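Toltine desk calendar orders to close early this year, shop says

Anyone in Toltine who still buys a desk calendar from the counter at Qudah Stationery will need to get there sooner than usual. The shop on Mill Street has told customers it will take its last orders for the coming year at the end of November, a month ahead of its normal cutoff, after its printer changed the way it schedules small jobs.

Omar Haddadin, who has run the store for 11 years, said the change came from Bromex, the Botmont printing company that supplies most of the independent shops in the county. Bromex used to accept reorders into January. It now wants all calendar work off its presses before the holidays so that it can start on tax forms and school materials.

"We found out in a two-line email," Haddadin said. "I called them and asked if there was any room, and they gave us one extra week. So that's what we have."

The shop sold 2263 calendars of all types last season. Wall calendars with local photographs made up the largest share, followed by pocket diaries and the small models that stand on a desk. Sales of pocket diaries have dropped every year since Haddadin took over. Desk calendars have gone the other way, and he puts that down to people who set up a work space at home and never took it apart. 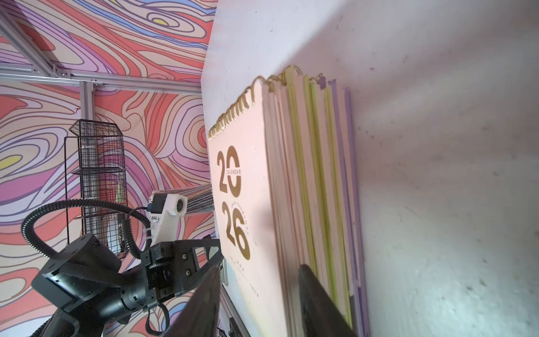
Demand this fall has been heaviest among small offices, which tend to order for the whole staff at once. Haddadin said dental practices and real estate agents are the most regular buyers, and that they usually want a plain style with room to write appointments. Individual customers choose by color more often than by layout. The light pink cover with 2026 in large gold numerals is the sort of thing they pick up for themselves or put in a gift bag, he said, while the offices stay with gray or navy. The spiral binding matters to both groups, as glued pads tend to shed their pages by summer.

Prices will go up by 50 cents on most models. Haddadin said the increase covers the higher cost of paper and delivery and that he does not expect to raise them again before next fall. Customers who paid a deposit in September will be charged the old price.

The earlier date has caused problems for at least one local group. The Toltine Walking Club prints its own calendar every year and sells it to pay for trail signs and first aid supplies. Members normally spend November choosing the photographs and send the pages off in the first half of December.

Inger Hauksdóttir, who puts the calendar together, said the club had to pick its pictures in a single evening. Two months were still without a photo when the meeting ended, and she filled them with shots of the reservoir from her own collection.

"February is always hard," she said. "People don't take their phones out when it's sleeting. We have a lot of May."

The club looked at moving the job to an online printer but decided against it after comparing samples. Hauksdóttir said the online paper was too shiny to write on with a ballpoint pen, and many of the people who buy the calendar use it to keep track of walks and medical appointments. The finished version will cost the same as last year and will be on sale at the library front desk and at Qudah.

Bromex confirmed the new schedule but said it applies only to orders under a set size. Larger customers book press time in the spring and are not affected. The company said shops could avoid the rush by ordering in August, a suggestion Haddadin said he had heard before. Ordering that early means paying for stock months before it sells, and the shop has limited storage — a back room it shares with the shoe repair business next door.

He has raised the idea of a joint order with 5 other stores in the county, which together would be large enough to qualify for the spring booking. Two have agreed so far. A decision is expected in January.

Qudah Stationery will stay open until 7 p.m. on weekdays through the end of November for calendar orders. Customers who want a company name stamped on the cover should bring the exact wording with them, as changes cannot be made once the order has gone to Botmont.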